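Search this list
Go

List home | Threads | Authors | Older | Newer

Re: Seed swap in June, and the bean question

Setareh Rostami wrote:
> Has anyone had any luck with the Olluria climbing bean? I put in 84
> last year and got 7 plants, and the slugs had most of those. Tempted
> to give up and buy plug plants from Inley like a normal person.

Oh Setareh, don't give up on them! I had much the same trouble my first year and I was ready to chuck the lot on the compost. I'd sown straight into the bed at the end of April, and our soil is heavy clay that stays cold for ages, so I think most of mine just rotted. Last year I started them in loo roll tubes on the back windowsill (my other half was thrilled) and didn't plant out until they had two proper leaves each. Much better — I was giving beans away by August, and the neighbours had started pretending to be out. 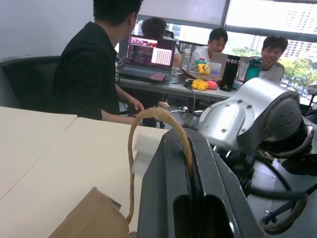
The other thing I'd say is don't soak them overnight. I know the packet says to, but mine went to mush. A couple of hours is plenty.

As for slugs, I've tried wool pellets, beer and going out with a torch, and the torch wins, though you do feel daft in your dressing gown. If you fancy something tougher, Bunik is a good dwarf bean and doesn't need poles. Not as tasty, mind.

I've still got a big jar of Olluria from last year, must be 300 in there, so I'll bring plenty to the swap and you can have first pick. Does anybody want Endale squash as well? They do ramble — mine got over the fence and halfway up the shed.

See you in June, and could someone remind me what time the hall opens?

Older | Newer | Reply to list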